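4.2 What happens to the sky

Once a painting becomes a tablecloth it has to change shape, and the sellers in our sample dealt with this in ways that would make a picture framer lie down. We collected 1584 listings for household textiles printed with well-known paintings, or with something meant to be taken for one, and compared the proportions given for the cloth with those of the picture on it. Landscapes fared worst. A cloth sold for a long dining table is commonly far longer than any canvas it borrows from, and the extra length must be found somewhere. It is usually found in the sky.

Three methods turned up again and again. The cheapest is to stretch the whole image until it fits, which gives low hills and very fat clouds. The second is to crop, generally from the bottom, so that reapers lose their feet. The third, favoured by the Flisthorpe catalogue, is to mirror a strip along one edge and trust the gravy to hide the join. Sellers rarely own up to any of these. The word "faithful" appears in 500 listings, including one in which the moon occurs twice.

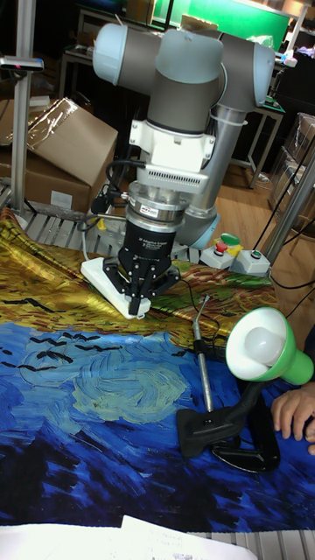

Cloths after Van Gogh, or in a style that the buyer is invited to think of as his, make up the largest group by some distance. There are sound technical grounds for this. Short, separate strokes survive enlargement well, and a swirl that has been stretched is still a swirl. A smooth Dutch interior, given the same treatment, soon looks like a badly tuned television. We would add that blue and yellow go with most crockery, a point on which the art-historical literature is silent.

The subject matters too. A wheat field has no right number of stalks, and a flock of dark birds can lose a member at the hem without complaint from the customer. In the landscape type shown in Figure 3, the blue and the gold each take up a large area, so that either could be the side facing the diners. Whether there is a right way up for a painting laid flat is a question we put to the Irholm household survey, and regretted. Of the usable replies, 16 gave an answer longer than the box provided.

Figure 3. Cloth printed with a Van Gogh-style landscape: swirling blue sky with white cloud and dark birds, golden-yellow wheat field at lower right. Note the bunching at the right side. 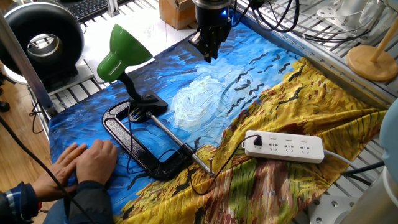
4.3 Folds, drape and the matter of the iron

A painting on a wall is seen all at once. A painting on a table is seen between other things, and a good part of it hangs down where only children and dogs can study it. Earlier writers on printed cloth have treated the drop as waste. We think this is hasty. In the Hijazi trade samples the printers plainly knew where the table would end, and moved anything with a face away from the edge.

Creases are harder to plan for. Fabrics with a sheen show every fold, and each fold puts a highlight where the painter had none. Survey replies described this as "lively", "cheap-looking" and, in one case, "more like the real thing than the real thing", from a respondent who had seen the real thing once, through a crowd, in June.
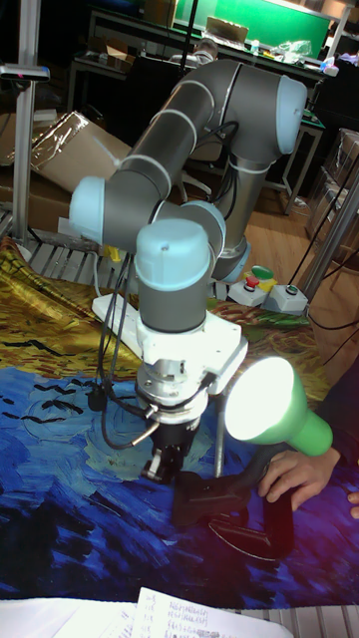
Ironing instructions, where given, were of little help. Several listings advised a cool iron on the reverse. One advised against ironing, folding, washing and direct light, and then described the cloth as suitable for picnics. Buyers seem to have drawn their own conclusions: most of those who mentioned creases in their reviews also said they had left them in.

We coded 2109 buyer reviews for any mention of the picture itself. The majority had none. People wrote about size, delivery, smell and whether the colours matched the curtains. Where the painting did come up, it was most often as a test of the printer's honesty about colour, the usual grievance being a gold that had arrived as mustard.

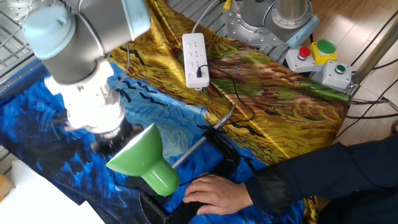 It would be easy to be gloomy about this, and a fair amount of the writing on reproduction is. Our reading is milder. A cloth that is eaten off every day gets more looking, in hours, than a good many pictures in store, even if most of the looking is done while reaching for the salt. The Iltotano pattern books, taken up in the next section, suggest that the trade worked this out early and priced its borders to match.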